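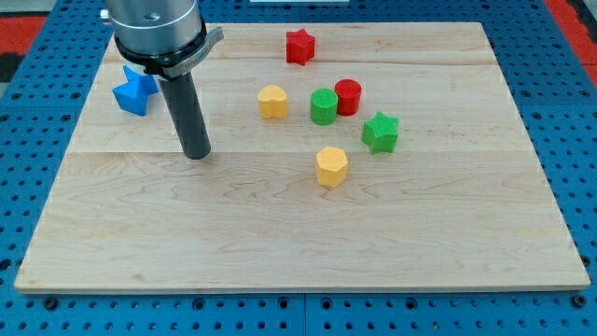

페이지 2 / 5

홈 | 새글 | 자료실 | 중고장터 | 로그인
커뮤니티 > 로봇팔·제어 > 그리퍼/엔드이펙터
분류: 사용기·비교

막대형 툴 vs 평행 그리퍼, 블록 밀기 비교중

bolt_942
1페이지에서 이어서 씁니다. 손가락형 떼고 봉 하나짜리로 바꿨어요. 짙은 회색 원통, 끝 둥근거. 원목 보드 위에 별이랑 원기둥 블록 흩어놓고 미는 작업만 돌리는 중. 컨트롤러는 Dokitz 그대로.
밀기 1,071회 로그 있음. 목표점 안에 들어간게 942회. 나머진 거의 별에서 샘.. 골 사이에 봉이 들어가면 확 돌아버림

납땜하는곰
별은 원래 그래요. 옆면 말고 꼭지점 두개 사이 노리고 천천히. 속도 얼마로 했어요?

bolt_942
200mm/s요. 빠른가

납땜하는곰
빠름. 절반으로

Ratree Duangkaew
저는 반대예요. 밀기만 할거면 봉이 맞는데 파란 블록처럼 옆으로 누운건 어떻게 세울건가요? 봉으론 못세움. Bullow 평행 그리퍼 쓰면 집어서 돌려놓으면 끝인데 굳이..

bolt_942
세우는건 이번 과제에 없음. 누운채로 밀면 됨

Ratree Duangkaew
그럼 비교가 아니잖아요. 제목엔 vs 라고 써놓고

lab3층
ㅋㅋ 맞는말
근데 평행 그리퍼는 블록 붙어있을때 손가락 들어갈 틈이 없어요. 초록 빨강 원기둥처럼 저렇게 가까우면 옆에거 치고 들어감. 저희도 그래서 Lüthi 얇은 핑거로 갈았는데 휘어서 또 문제

Lærke Bergmann
번역기 씁니다. 블록 윗면 무늬가 까끌한데 카메라 인식은 괜찮나요? Jommont 카메라로 했더니 노란색 두 종류를 자꾸 헷갈렸습니다. 둥글둥글한 것과 다각형.

bolt_942
저도 노랑끼리 바뀜. 121번 에피소드가 딱 그거. 색으로만 잡지말고 윤곽 같이 봐야될듯요. 나무결은 의외로 문제 없었음

납땜하는곰
보드 고정은요? 밑에 타공 테이블이면 볼트로 잡는게 나을텐데. 밀다가 보드가 움직이면 캘리브레이션 다 날아가요

lab3층
양면테이프로도 충분하던데

납땜하는곰
여름에 떨어집니다. 해봤어요

bolt_942
일단 속도 절반으로 다시 돌려볼게요. 평행쪽도 같은 배치로 해보고 11월 안에 로그 올림. Ratree님 Bullow 핑거 폭좀 알려주세요

Ratree Duangkaew
퇴근해서 내일 재볼게요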